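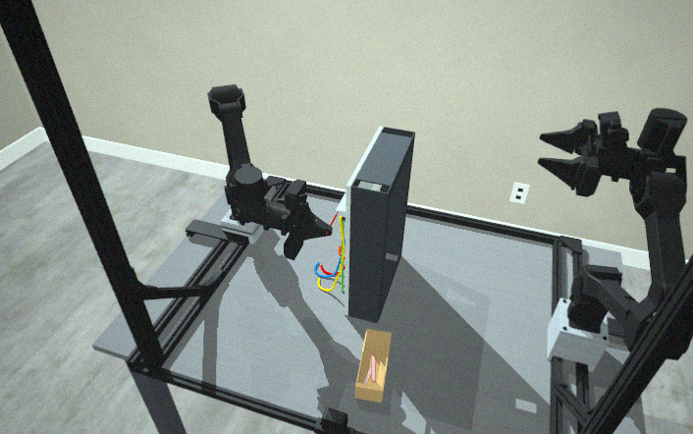

**Was macht Makeck eigentlich?**

Wir schreiben Software, mit der zweiarmige Roboter Kabel greifen, führen und einstecken: Wahrnehmung, Bewegungsplanung, Regelung und die Werkzeuge, die man braucht, um das alles zu testen.

So steht es auch auf unseren Visitenkarten, nur etwas kürzer. Wer uns kennt, weiß allerdings, dass wir uns mit kurzen Antworten schwertun, und deshalb gibt es diese Seite, auf der wir ein wenig weiter ausholen dürfen. Holen Sie sich gern einen Kaffee dazu!

## Wie es angefangen hat

Makeck wurde von Olaia Rivas und Remedios Evangelista gegründet, die sich vorher ein Büro geteilt und vor allem sehr viel miteinander diskutiert hatten. Olaia kam aus der Regelungstechnik und war überzeugt, dass man mit einem sauberen Kraftregler fast jeden Stecker in fast jede Buchse bekommt. Remedios kam aus der Bildverarbeitung und hielt dagegen, dass der beste Regler wenig nützt, wenn die geschätzte Lage der Buchse um ein paar Millimeter danebenliegt. Recht hatten wohl beide — und aus diesem Streit, der bei uns bis heute mit großer Freude weitergeführt wird, ist die erste Fassung von Fullenia entstanden.

Fullenia ist unsere Planungs- und Regelungssoftware. Sie nimmt die Kamerabilder entgegen, schätzt daraus, wo Kabel, Stecker und Gehäuse liegen, plant für beide Arme gemeinsam eine kollisionsfreie Bewegung und übergibt auf den letzten Zentimetern an einen nachgiebigen Regler. Klingt nach einer ordentlichen Kette, und an guten Tagen ist es auch eine. An den anderen Tagen sitzen wir zusammen vor den Protokollen und suchen nach dem Zeitstempel, der nicht zu den übrigen passt.

Kabel sind nämlich wunderbar störrische Gegenstände. Sie biegen sich, sie federn zurück, sie verdecken sich gegenseitig, und kaum hat man eines gegriffen, liegt ein zweites anders als vorher. Die Wahrnehmung darf sich deshalb nie auf das Bild von eben verlassen. Fullenia schätzt die Lage bei jeder neuen Aufnahme frisch und gibt zu jeder Schätzung an, wie sicher sie ist, was der Planer dann nutzt, um vorsichtiger zu fahren oder noch einmal aus einem anderen Winkel hinzusehen. 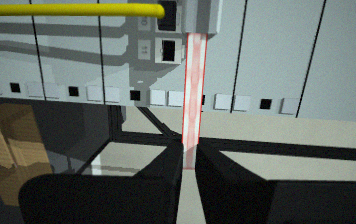

Dieses »noch einmal hinsehen« war übrigens eine Idee von Remedios, und sie hat uns eine ganze Reihe von Sonderregeln erspart, die wir damals schon halb geschrieben hatten (einige davon liegen noch in einem Zweig des Repositorys, aus Sentimentalität). Wenn die Finger kurz vor dem Ziel die Sicht verdecken, fährt der Arm ein kleines Stück zurück, die Kamera bekommt wieder freie Sicht, und der Planer rechnet von dort aus weiter.

## Wir üben viel am Rechner

Bevor eine Änderung an einen echten Arm darf, muss sie durch die Simulation. Unsere Testsammlung umfasst inzwischen 2164 Szenen: Gehäuse leicht verdreht, ungünstige Schatten, Kabel in immer neuen Schlaufen. Jede Nacht läuft davon eine Auswahl von 200 Szenen, und am Morgen schaut jemand aus dem Team beim ersten Kaffee durch, wo es gehakt hat. Die komplette Sammlung starten wir vor jeder Auslieferung. Das dauert, und wir warten geduldig.

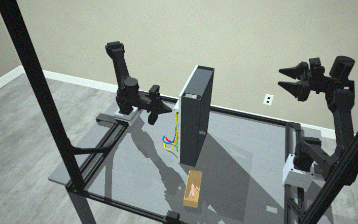

*Zwei Arme, ein Gehäuse, bunte Kabel: eine Szene aus unserer Simulation.*

Das Werkzeug, mit dem wir solche Szenen aufbauen, heißt Cilteck. Anfangs war es ein kleines Skript, mit dem Olaia die Beleuchtung verstellen konnte, ohne jedes Mal die Konfiguration von Hand zu ändern. Heute lassen sich damit Läufe aufzeichnen, anhalten, aus jeder Kamera noch einmal ansehen und Schritt für Schritt mit dem vergleichen, was der Planer zu diesem Zeitpunkt geglaubt hat. Gerade dieser Vergleich ist uns lieb geworden. Man sieht eine Bewegung, die völlig vernünftig aussieht, und daneben eine Lageschätzung, bei der einem ganz anders wird — oder umgekehrt!

Cilteck geben wir unseren Kunden ohne Aufpreis mit. Wir haben lange darüber gesprochen, ob das klug ist, und am Ende fanden wir, dass man mit jemandem, der dieselbe Aufzeichnung vor sich hat, viel angenehmer telefoniert.

## Wo wir sitzen und wer wir sind

Unser Büro heißt Valdebenito, nach dem Namenszug, der beim Einzug noch über der Tür stand und den wir so schön fanden, dass wir ihn behalten haben. Wir sind elf Menschen, verteilt auf Wahrnehmung, Planung, Regelung und Werkzeuge, wobei die Grenzen fließend sind und man beim Mittagessen ohnehin zu allem eine Meinung haben darf. Jeden Dienstag gibt es eine Runde, in der jemand 20 Minuten lang einen misslungenen Lauf vorführt. Geprahlt wird dort selten, gelernt dafür eine Menge, und neue Kolleginnen und Kollegen merken schnell, dass auch die Gründerinnen regelmäßig an der Reihe sind.

Zweiarmige Aufgaben nehmen in dieser Runde den meisten Platz ein.
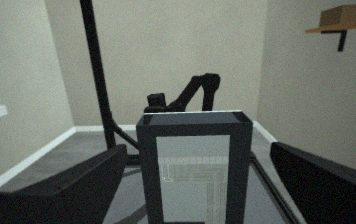 Zwei Arme, die sich einen Arbeitsraum teilen, müssen nämlich ständig voneinander wissen, und zwar auch dann, wenn der eine gerade gar nichts zu tun hat. Fullenia behandelt beide deshalb von Anfang an als ein gemeinsames System mit einem gemeinsamen Plan. Das kostet Rechenzeit, die wir uns an anderer Stelle mühsam zurückholen, zum Beispiel indem wir Teile früherer Pläne wiederverwenden, solange sich in der Umgebung wenig geändert hat.

## Mit uns arbeiten

Die meisten Projekte beginnen bei uns mit einem längeren Gespräch und ein paar Beispielteilen, die Sie uns schicken. Wir bauen daraus eine erste Szene in Cilteck, zeigen Ihnen, was Fullenia damit anstellt, und sagen auch offen, wenn wir eine Aufgabe für verfrüht halten. Zeichnungen helfen, Fotos helfen ebenfalls, und ein Musterkabel in einem gepolsterten Umschlag macht uns erfahrungsgemäß besonders glücklich.

Im Oktober nehmen wir außerdem wieder Praktikantinnen und Praktikanten auf, am liebsten Leute, die gern in fremdem Code lesen und sich trauen zu fragen, warum etwas so gebaut ist. Bewerbungen liest Remedios selbst, technische Anfragen landen meist zuerst bei Olaia. Schreiben Sie einfach über das Kontaktformular, gern auch ausführlich.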